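Progress report to Cultora – Hollis Street Reading Room and Local Papers Project

Last updated 6th October
4 min read
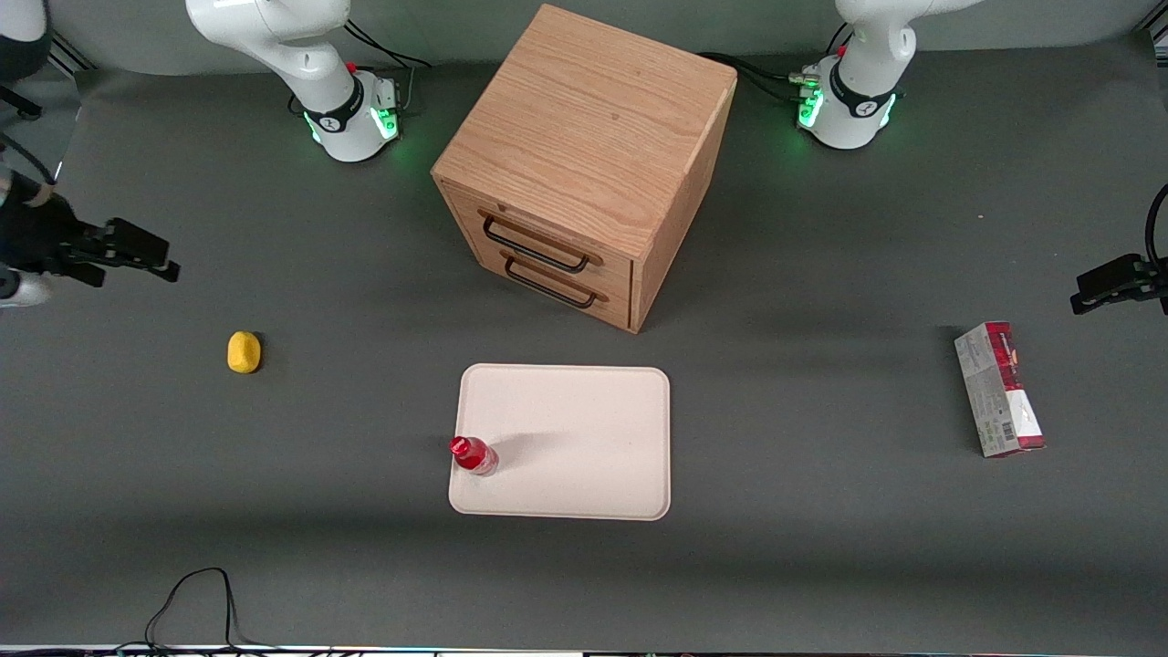
Sorry for the short turnaround on this one, Isla asked for it before the grant panel meets so am writing between two other things. Full accounts to follow from Murray. Headline: cataloging on track, scanning behind, building work mostly done, one decision needed from you (see end).

Cataloging

Total items now in the catalog: 1203. That's letters, shop ledgers, school registers, the rail union minute books and the first part of the Gilchrist family papers. Hamish Gilchrist has been very generous with his time and sat with us for two afternoons putting names to people in the correspondence. A lot of the nicknames we would never have worked out. He still has a trunk of his aunt's diaries at home and is thinking about whether to lend or give. Not pushing him on it.

The minute books are slower than we thought. Handwriting changes every few pages, and the 1930s secretary used his own shorthand for motions. Vaughan Partington has made a key for it, two pages, which I'll attach to the full report.

Subject headings are a bit of a mess. We started with the list from the old county index and then half the team drifted to using their own terms, so we have "dairies", "dairy trade" and "milk" all meaning the same thing. Fixing as we go. Will not hold up the public catalog for it.

Scanning

Behind. Of the items in the catalog, 741 are scanned and checked. We wanted to have the school registers finished by now and they are not. Reasons:

– the scanner was out for most of a month waiting on a part
– the registers are bound tight and need two people to do safely
– file naming. We changed the scheme partway and had to go back and redo a batch. My fault, should of settled it in the spring

The registers are also where we have the privacy question. Anything with living people in it stays closed for now. Fletcher Waaka is drafting the access rules and has talked to the school district, who were helpful but want to see it in writing. Draft should be with you by the end of October.

Files are being stored with Biver, two copies, plus a drive kept off site. Checked a sample of the backups last week and they opened fine.

Building

Reading room is painted, lights are in, the damp on the back wall has been treated and we're watching it. The ramp passed inspection. Front door still sticks. Humidity in the store room is steady now the vent has been moved, it was pulling air straight in from the alley.

Public side

Opened to readers by appointment in the summer. 87 visits so far. Mostly family history, a few students, one man writing a book on the creamery who has been in more than anyone else and has found three mistakes in our dates (all fixed). The transcribing evenings are going well, people like the ledgers best. Some stay late arguing about prices.

The school visit had to be put off due to a bus problem, new date not set.

Money

Spend is under on staff and over on equipment, the scanner repair being the main thing. Conservation supplies came in a little cheaper than quoted. Murray Maihi has the line by line and will send it seperately. Nothing needs moving between budget headings without your say so.

What we need from you

1. A yes or no on using the staff underspend to pay for 20 extra days of scanning help. Would get the registers done before the end of the grant year.
2. Isla Mudgway to confirm who signs off the access rules on your side.
3. Logo – we only have the old one, please send the current file.

Next up: finish registers, start the Gilchrist letters properly, fix the headings, get the catalog search onto the website. The test version works but is slow on phones.

Call me if the scanning question needs talking through, I'm in most mornings.

We use cookies to improve your experience on this site. Accept / Manage settings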